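Shared Workshop Robotics, Handout 4: Pushing Blocks on a Fixed Board
Vesna Stoyanova, 21/01/2026

Last time we leveled the bench and ran the arm with nothing on it. In this part we start pushing. The tool is a plain rod with a rounded tip, so the arm can't pick anything up. It can only slide a block by touching its side.

Set the tip height first. Bring the rod down slowly over bare wood and stop well short of contact. Save that height as your travel height — you will come back to it between every two pushes. 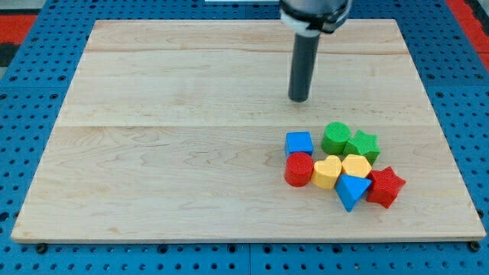 Fig. 1. Rod over the maple board, with the eight blocks grouped on the right half.

A tight group is harder than it looks. Push one block and its neighbors usually move too. Start with a piece on the outside, such as the red star, and slide it away from the rest before you try the cube or the heart.

Keep each push to 40 mm or less, then lift and check. Log the start point, the end point and which blocks moved. We want 200 logged pushes per group before we touch the Osero controller settings again.

Cylinders tend to roll around the tip if you hit them off center. Aim through the middle, and slow down for the last few millimeters.

For next time: read the notes on corner contacts and bring your log.

Related handouts
Handout 2: Mounting the board
Handout 3: Leveling and dry runs
Handout 5: Corner contacts
Triltton print settings for blocks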